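From my kitchen: the soup issue

2020-03-19

Hello again, soup people! Plenty of you wrote in after the January issue asking for the onion soup I kept going on about, so I'm finally writing it down. I make it at home in my beat-up Tresier pot, and it's the dinner I'd pick over almost anything you could serve me at a restaurant.

Start with more onions than seems sensible. I buy the big yellow ones in a net from the farm stand out in Burncombe and slice them pole to pole, not too thin. Melt 50 grams of butter with a splash of oil over medium heat, tip in all the onions, add a good pinch of salt and put the lid on for ten minutes. They'll slump and go see-through.

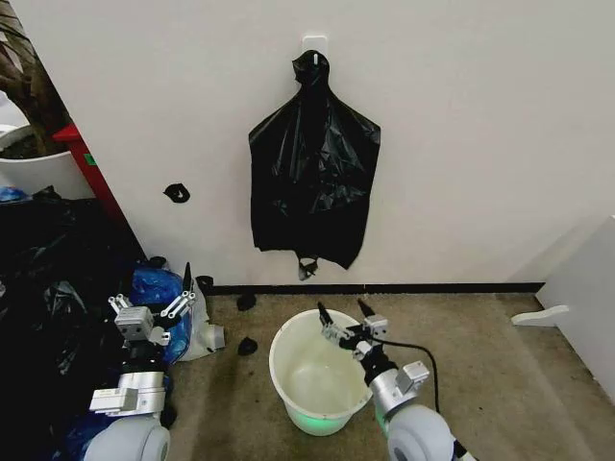 Black bag on a wall hook, white bucket on the floor.

Now take the lid off and settle in. This is the long part (I put the radio on and do the crossword), and you want close to an hour of low heat and lazy stirring. When brown bits stick to the bottom, add a spoonful of water and scrape them up – that's your flavor right there. If the edges start going black, turn it down. I've rushed this step more times than I'd like to admit and the soup always tastes thin.

Once the onions are the color of a caramel candy, stir in a spoonful of flour, cook it for a minute, then pour in a glass of dry white wine and let it bubble away. Add beef stock, two sprigs of thyme and a bay leaf, and simmer for half an hour.
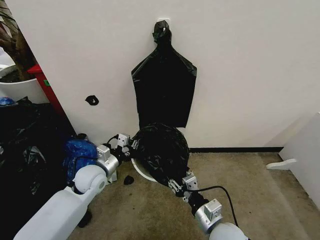 Black bags and a blue one on the carpet.

For the top, heat the oven to 400 and toast thick slices of day-old bread until they're properly dry. I mean dry! Soft bread turns to paste in there. Ladle the soup into ovenproof bowls, float the toast and pile on grated Gruyère. The cheese counter at Imhof sells the ends cheap, and they melt every bit as well as the fancy wedge. Bake on a tray until the cheese is bubbling and spotty brown, then wait five minutes before you dig in, or you'll burn your tongue like I do every single time.

It freezes well without the bread, by the way. I like a big batch on hand, and it makes a very good gravy for sausages if you boil it down a bit.

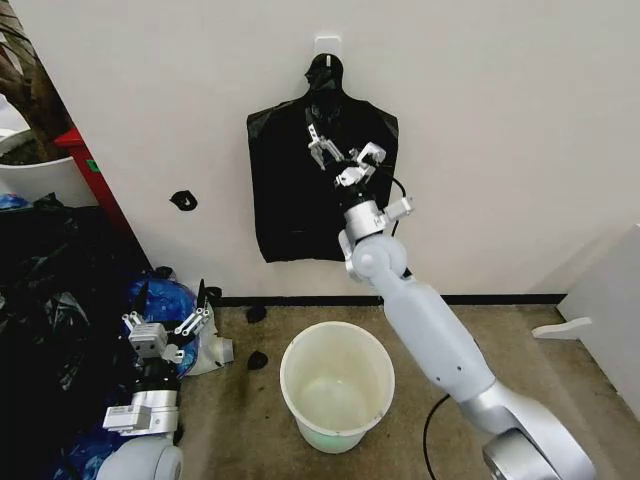
Can I make the onion soup without wine?
Use the same amount of extra stock and stir in a teaspoon of cider vinegar right at the end. Taste it first, then add a few more drops if it still seems too sweet.

Next time I'm doing the Galtgate rye loaf, the one with caraway. Get your starters going now – mine has been asleep at the back of the fridge for weeks.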